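Unit 3: Chores and the machines that might do them
Course tutor: Stanisława Kwiatkowski

Reading before the session: Durrani, chapter 10, and the Trodthorpe packing report (the summary will do).

Last time we dealt with machines that do one job in one place. A dishwasher cleans plates well and has no idea what a plate is. You load it, you empty it, and the hard part of the chore stays with you. Keep that in mind when you read claims that a kitchen or a packing bench has been automated. Ask who does the loading.
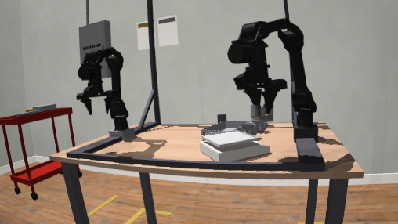

Packing and tidying are harder than they sound. A person putting a lid on a box looks once, takes hold and corrects by feel. A machine has to find both parts, choose a grip and know when the lid is seated. On the simulated bench the pale lid lies on the off-white box a little to the left and back, so a strip of the box is still exposed. Is that job finished? A shop would say no. A program told only to put the lid on top might say yes. Write your own test for "closed" in one or two sentences and bring it with you.

Simulation is cheap. You can run the same task 200 times overnight and break nothing. The trouble is friction, bending and soft materials, which are still hard to copy well. A grip that holds on screen may slip on a real tub - and cloth is worse.

So, can they do it yet? For known parts in known places, often yes. For a stranger's kitchen, not reliably, and seldom at a person's speed.

Exercise (in pairs)
Pick one chore from home or work. List each step, then mark the steps where you use touch more than sight. Hijazi's group last year found 19 steps in clearing a table, so don't stop early.

Hand in one side of A4 before the September break.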